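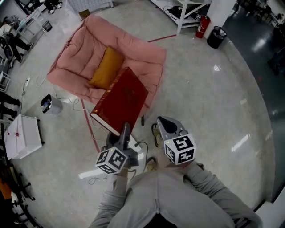 Three readers of this page wrote that the library in Flultcombe should have asked them before it changed the loan rules, and one of them added that a novel of 900 pages cannot be read in three weeks by a person who works in the evening. The library answered in the middle of December with a new plan, and from January the normal loan for a book will be four weeks again.

The shorter loan was introduced in the spring, when the waiting lists had become long. At that time 392 titles had at least one person waiting, and for some popular cookbooks the wait was longer than the whole summer vacation. The library wanted the books to come back faster. They did come back faster, but many of them came back not finished, and the same readers put their names on the list again. By the fall the lists were almost as long as before.

The new plan has two parts. Most books will go out for four weeks, and a reader can extend the loan two times, if no other reader is waiting. Books with a waiting list will go out for two weeks and cannot be extended. They will carry a yellow label on the spine, so that a reader sees it already at the shelf and does not learn it first at the desk. Very thick books are an exception. A book with more than 600 pages keeps the four weeks also when it is on the waiting list. This exception was not in the first version of the plan, and it was added after the complaints.

The fines stay as they are. Children's books have no fine, and this will not change either. For adults the library will send a message two days before the last day of the loan. Until now the message came on the last day itself, in the late afternoon, when many people could not reach the building before it closed.

The number of loans has been growing in Flultcombe since the branch moved to the old dairy on Viklund Street. In November the branch lent 2,766 books, the highest number for one month since the move. The parking is still a problem. There are 12 places behind the building, and two of them are used for the book van in the morning. The town has promised more bicycle stands on the street side, but the work has not started and no month was given for it.

Another change concerns the return box. The box at the front door was too small on weekends, and large art books and atlases did not go through the opening. Readers left them on the step, and several were damaged by rain. A bigger box from the firm Tidus will be put at the side entrance in January, under the roof. The old box will stay in its place for the first weeks, so that people can get used to the new one. Books put into either box before 8 a.m. are counted as returned on the day before.

Readers who use the Pello catalog at home will see the new dates there automatically. Books borrowed before the change keep the date printed on the slip, but they can be extended under the new rules. Those who do not use a computer can ask for the extension by telephone or at the desk.

The library will also try a small shelf for readers who want to pass on their own books. It has space for 32 volumes and will stand near the coffee machine. Schoolbooks and encyclopedias are not accepted, and the staff will not hold a book from this shelf for anybody.

The question of opening hours was left for later. Many of the letters asked for one long evening in the week, and the library says it would need one more person at the desk for this. The town will discuss the money for next year in February. The reading room for newspapers will stay open during the holidays in the mornings only, from 9 a.m. until noon, and the lending desk will be closed during this time. Loans that end in the holidays are moved to the first open day in January.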